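How to Put Together a One-Page Band Bio

A band bio gets read by people in a hurry: a promoter filling a support slot, a student radio host with ten minutes before the show, a local paper that needs two paragraphs by 5 p.m. It should fit on one page and the facts should come first. The method below is the one I use for bands on the Bundbridge circuit, and it takes an evening if you have your dates ready.

What you need

A list of everyone who has been in the band, with the years they joined and left
Your release list, including anything that only came out on cassette or as a download
Two or three press quotes, with the name of the publication
A contact email that somebody checks

Step 1: Write the opening sentence

The first sentence says who you are, where you are from, what you play and when you started. Keep the genre to two words or three. "Denell are a four-piece dream pop band from Foltaston, formed in 2016" does the job. If you had a long gap, put it in parentheses right after the start date. Readers will find out anyway, and it saves an awkward question in an interview.

Do not open with a quote or a story about how the singer met the drummer. Those can go lower down.

Step 2: Add the short history

Aim for five or six sentences in date order. Cover the first release, any lineup changes that altered the sound, the biggest shows and the most recent record. Leave out rehearsal rooms, van trouble and the names you nearly used.

When a member has left, say so plainly and give the year. You don't need a reason. If the same person came back later, put both dates in the same sentence so it doesn't read like two different people.

Step 3: Describe the sound

Name two influences at most, and pick ones that a listener would hear on your latest record. Bands often list what they loved at sixteen, then send a promoter a track that sounds nothing like it. Say what instruments carry the songs. "Baritone guitar and a drum machine" tells a booker more than "lush" or "cinematic" – it also tells the sound engineer what to expect.

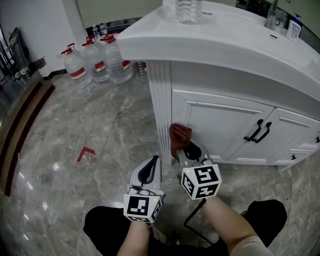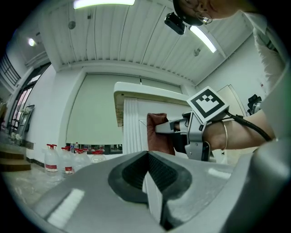
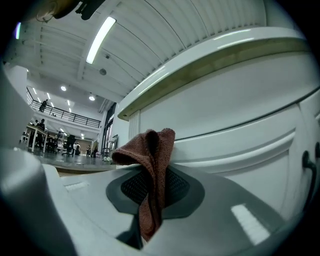
Step 4: Use numbers carefully

Pick numbers that can be checked and that mean something to the reader. For a local band, ticket sales count for more than streams. The bio I wrote for Denell said that their first album, Layug, sold 652 copies on vinyl and that the launch show drew a crowd of 700. Those two figures got quoted back in nearly every preview.

Streaming totals go out of date within weeks. If you include one, add the month, as in "3569 monthly listeners in July", and set a reminder to update it. Do not round up. Writers do look.

Step 5: Place the quotes

Put press quotes after the history, one per line, with the source following a dash. Copy the words exactly. If you cut something from the middle, mark the cut with three dots, and never cut a word that changes the meaning. A quote from a small blog is fine as long as you credit it under its real name.

Step 6: Cut it down

Read the page out loud. Anything you stumble over is too long. Then make a second version of 100 words for festival programs and listings. Most of it can come straight from your opening sentence and the last two sentences of the history. Save both as plain text as well as PDF, so that editors can copy from them without odd line breaks.

Step 7: Get it checked

Send the draft to every current member before it goes out. Elisa Fontana, who played bass on Layug, caught a wrong release year in a draft of mine that three of us had already read.

Put the revision month in small type at the bottom of the page. When you send a new version, ask venues to delete the old one – some will keep using it for years otherwise.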